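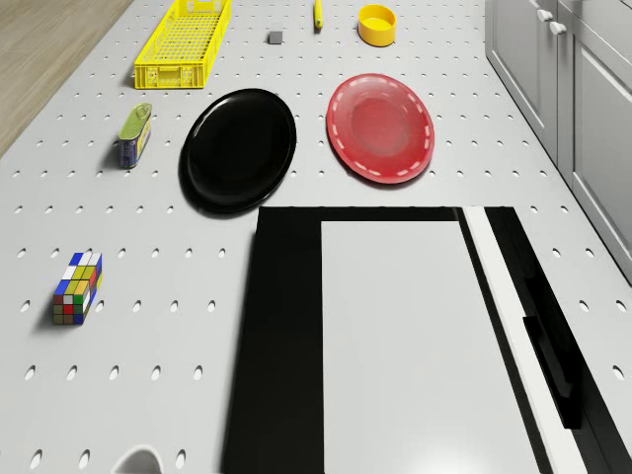

Why, asks a commenter who signs as Plendora, would anyone trust a robot that has only ever tidied a table that doesn't exist? It's a fair question, and it has been sitting under our September column ever since, gathering thumbs.

The Flundura group has an answer of sorts. Its method, called Okoro, trains an arm entirely in simulation, then shuffles the tabletop and trains it again. The plates move. The light changes. A mug gets heavier for no reason the arm is ever told. After 1,000 shuffles the policy stops memorizing where things are and starts, grudgingly, to look.

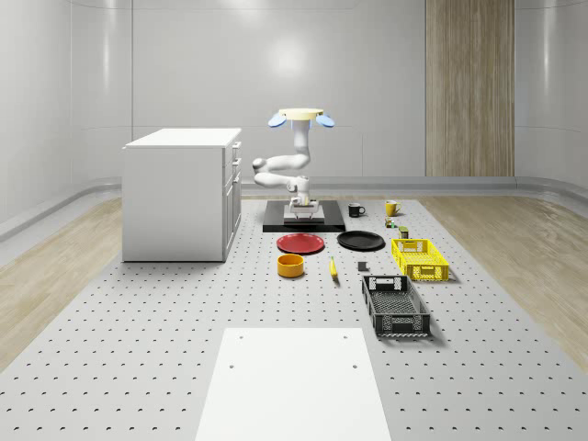
*The simulated bench, with crates, plates and a banana laid out before the arm.*

Older training kept one layout and got lovely numbers on it. Slide a bowl two inches and the numbers went home. Okoro's numbers are uglier - 15 failed grasps in the last 28 trials with a new layout - but the old method failed all 28, so there was cake.

The failures are instructive, if you like that sort of thing. Most involve a thin edge, and a plate is nearly all edge. The arm approaches, reconsiders, and pinches a small amount of air with great confidence.
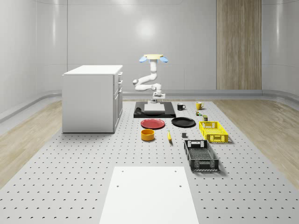 *Two mugs stand near the back of the virtual table, one black and one yellow.*

Next comes Flastano, the group's lab with a real bench and real crockery. The plates there are on order.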